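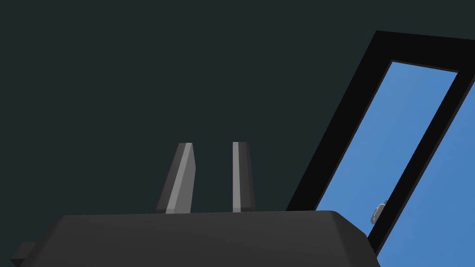 Replacing a bathroom fan in an unheated attic – duct size question

hevwood_dan
Posts: 200
The fan in our upstairs bathroom quit in March and I bought a Kiltance to replace it. The old one had a 3 inch duct going up to the roof cap. The new one has a 4 inch outlet. The store sold me a reducer and said it would be fine. Will it? The attic is unheated and the run goes up and over two trusses before it gets to the roof.

porchlight
You can use the reducer but you won't get the airflow printed on the box. A small duct with a couple of bends in it chokes any fan. Mine was set up that way when we moved in and the mirror stayed fogged long after a shower. I pulled the whole run and put in 4 inch rigid. Took a Saturday morning's worth of work plus a trip back for foil tape.

Cárdenas
Posts: 3000
Run 4 inch all the way and change the roof cap while you're at it. If the cap is still a 3 inch one you've only moved the bottleneck. Insulate the duct too. In a cold attic the damp air condenses inside the pipe and runs back down into the housing.

mcbrew
I disagree that he needs to tear it all out. It's one bathroom. I have a reducer on mine, short run, no mold, and it's been in there nine years. People on here will have you on the roof for a towel hook.

Cárdenas
"Short run" is the part that matters. He said up and over two trusses. How long is yours?

mcbrew
Four feet, straight up. OK, point taken on the length. I still wouldn't open the roof for it if the shingles are good.

hevwood_dan
The shingles are six years old. I measured the duct tonight and it's 14 feet, the white plastic flex stuff, and it sags between the trusses. There was water sitting in the low spot. I found out by getting it down my sleeve.

porchlight
There's your answer on the sag. Whatever size you go with, get rid of that flex.

Eamon Mac Mathúna
I did this job last winter in a 1078 square foot cape with the same kind of attic. A few things from that:

Screw the fan housing to the joist before you connect any duct. I did it the other way and had to start over.

Slope the pipe a little toward the outside if you go out a gable wall. That's what I did, and it meant I never touched the shingles. Look at how far your gable is before you decide on the roof.

Seal the gap between the housing and the drywall from below. There was a lot of cold air coming through mine.

hevwood_dan
The gable is closer than the roof cap, maybe 9 feet. I hadn't thought of that. Does the wall cap need a damper if the fan already has one?

Eamon Mac Mathúna
Mine has both. The one in the fan rattles on windy nights and the one in the wall is quiet. I used a Drorkance wall cap, painted metal, and it has held up so far.

mcbrew
Two dampers is more resistance, for what it's worth. I'd take the flap out of the fan.

Cárdenas
I'd leave it in. Warm room, cold pipe, you want something closed at the bottom. The loss from a light plastic flap is tiny.

mcbrew
We've had this argument before and I'm not going to win it here.

hevwood_dan
Going with the gable, 4 inch rigid, insulated sleeve. The reducer is going back to the store. Patching the old roof hole from inside the attic – is that OK or does the cap have to stay on?

porchlight
Leave the cap on, stuff the pipe end with insulation and tape it off. Deal with it when you reroof.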